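Where Does Wood Grain Come From?

Look closely at a wooden table, a door or a chair. You will probably see lines running across it. Some are straight, some are wavy, and some curl into loops. The lines are called grain, and they were made while the tree was still alive.

A tree grows by adding a new layer of wood just under its bark. In places with warm and cold seasons, it adds one layer each year. In spring the tree grows fast and the new wood is pale. Later in summer it grows slowly and the wood is darker and harder. One pale band and one dark band together make a growth ring.

If you cut straight across a trunk, you see the rings as circles. Count the dark ones and you know how old the tree was. The trunk slice at the Hinwood nature center has 125 rings. The center one is so small you could cover it with a pea.

Boards are different. A board is cut along the trunk, from one end to the other, so the saw slices through the rings lengthwise. Now the circles turn into long lines. If the saw passes near the middle of the trunk, the lines come out mostly straight. If it passes closer to the side, the lines bend into arches and ovals. Woodworkers call these arches "cathedral" grain – they look like the tall pointed windows in a church.

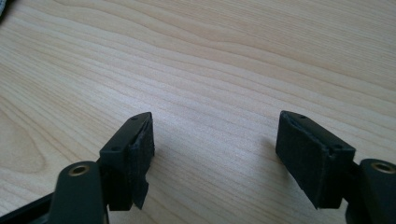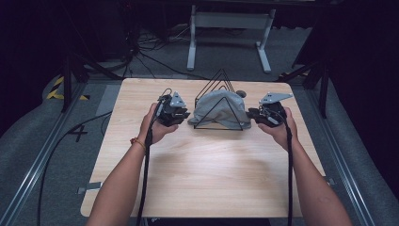 Grain lines can also tell you which way a tree grew. They follow the length of the trunk, so one end of a long line was nearer the roots and the other end was nearer the leaves. They do not always stay the same distance apart. On the pale tabletop in the first picture, wavy lines bunch together in some places and spread out in others, and near the left side they go around in an oval swirl.

Try it yourself. You need a sheet of thin paper and a crayon with the wrapper off.

Find some bare wood where you can feel the grain with your fingertip. Ask a grown-up if it is all right to use it. Lay the paper on top, hold it still, and rub with the side of the crayon. Write on the back where you made each rubbing – door, shelf, fence – and look for the one with the most curves.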